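Enddale collects laundry lessons from real bedrooms

Teaching a machine to handle clothes takes a mountain of examples, and the Enddale project has just passed a lovely milestone – 1,019 recordings of people folding and straightening knitwear at home, each made with hand-held grippers.

The project, run by the small firm Sevine, began in July and now reaches 49 homes. Bedrooms have become a favourite place to work.
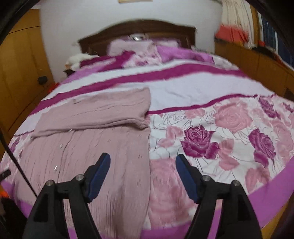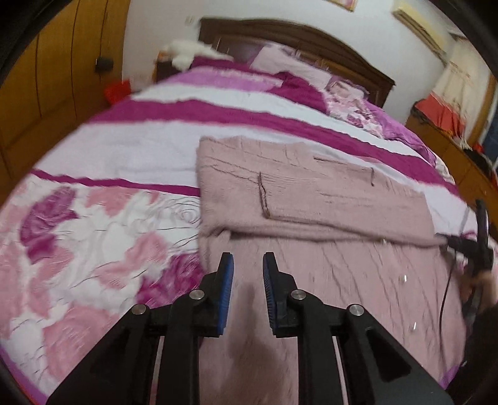
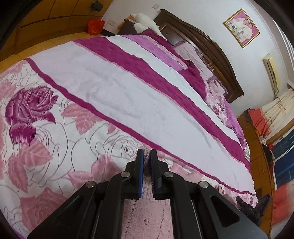
Pink knitted or textured fabric and a rose-print bedspread, seen from the grippers' own cameras.

Why knitwear?

Soft things are hard! A mug keeps its shape when you pick it up, but a knitted sleeve stretches, slides and bunches, and it never lies the same way twice. The learning system needs to meet all of that, creases included, before it can make a decent guess about where to pinch next.

"I love the messy ones," says Ningsih Sumampouw, who looks after the recordings at Sevine. "Someone grabs too little wool, lets go and has another try. Those few seconds are worth keeping."

Patterned bedding is welcome too, as the system has to tell a garment from whatever lies under it. People taking part are asked to leave their own covers on the bed and work at their usual pace. Most sessions last about 95 minutes, with a break for tea.

Another 17 homes join next month, and towels are next on the list. The first training run on the full set starts on Friday.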